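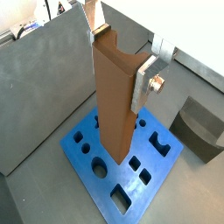 Brown block over the blue board

plidham_shed
Making a shape board for my nephew, same idea as the blue one. My trouble is the long piece with the half-round groove. I cut the U-shaped hole dead on the outline and now the piece won't go in at all. How much clearance do you leave?

Wouter Wouters
I leave 0.5 mm all around on pieces that length. A short peg can be a bit crooked and still find its way in. A long one catches on one corner and stays there.

kuhlmann44
Too much for me. With that gap it leans. Sand the last 5 mm of the block instead and leave the hole alone.
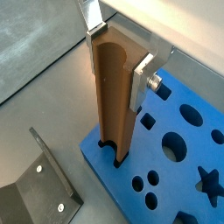 Grooved piece down at its hole, groove side showing

Styliani Karras
Look at the base of the piece, there's a dark recess around it. I'd go with Wouter on this one. The inside of the curve is where mine always jams, so that's where I take material off first. 200 grit wrapped around a dowel.

kuhlmann44
Around a dowel, fine. I still wouldn't open up the outside edges.

plidham_shed
What about foam for the board? Mine is plywood.

Styliani Karras
Foam gives a little, so you can cut closer. It also gets chewed up at the corners if kids force things. I've replaced mine once.

Wouter Wouters
Stay with plywood for a kid. Just ease the top edge of the hole with a file.

plidham_shed
OK, dowel and file tonight. Will post how it fits.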